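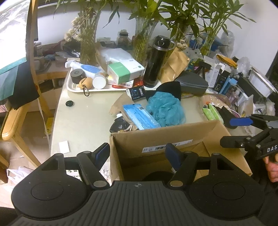
**Speaker notes, "Two hand grippers, one cluttered table"**
16/07/2021, Fathima Bhuiyan

(Wait for people to sit down. Thank Cauã first, he'll be at the back with the laptop.)

Hello everyone, and thank you for having me. I'm going to talk about comparing finger pads and hand-held grippers, and I'll try very hard not to spend the whole slot on pads, although those of you from Dukside know how that usually goes with me.

**Why a messy table**

- We started at Retden in June with foam blocks on a bare bench. Lovely tidy results, and they told us next to nothing about how a tool behaves when there's a vase behind the thing you want and a box rim in front of it.
- So we moved to ordinary belongings: a bath sponge, paper bags, a tumbler with a lid, a bottle lying on its side, packets of one sort and another. Things with give in them, things that crackle, things that are shiny and awful for a camera.
- Point at the open cardboard box on the slide. Getting an item over that rim and down inside is the bit I care about most, because both jaws have to open wide and then come out again without dragging the side of the box along with them.

**The pads** (slow down here, I always rush it)

- The near tool has dark blue pads on its fingertips. The other one, coming in from the right, has a brighter blue pad on the upper finger. Please don't read anything into the colour, it's the surface we're comparing.
- My feeling after 900 picks was that the softer pad was kinder to mesh and cloth and a bit of a nuisance with thin card, where it tends to fold over at the tip. After 3,000 I still think so, but I mind it less.
- Cauã disagrees with me about the card! Let him say his piece if he wants to.

**Two hands at once**

- With one tool you can be as slow as you like. With two, people begin passing things across without thinking about it, and then the elbows come in, and the camera on one tool gets a fine view of the other.
- We tried 4 ways of mounting the camera. The one we kept has both fingertips in view with the gap between them, so you can see what you're closing on. It does mean the body of the gripper takes up a good deal of the bottom of the picture. I've made my peace with that.

**Controller side** (short, unless somebody asks)

- Skuro is our name for the little program that reads the finger opening. The Wickramasinghe board was steadier than our old one over a long session, and the cable is less stiff, which your wrist will thank you for.
- If there's time, show the plot with the 9 dropped readings and own up that most of those were my loose connector.

**Questions**

Someone will ask about wet objects. We haven't tried any yet. Cauã has the pad drawings on a stick for anyone who'd like a copy, so do go and find him over tea.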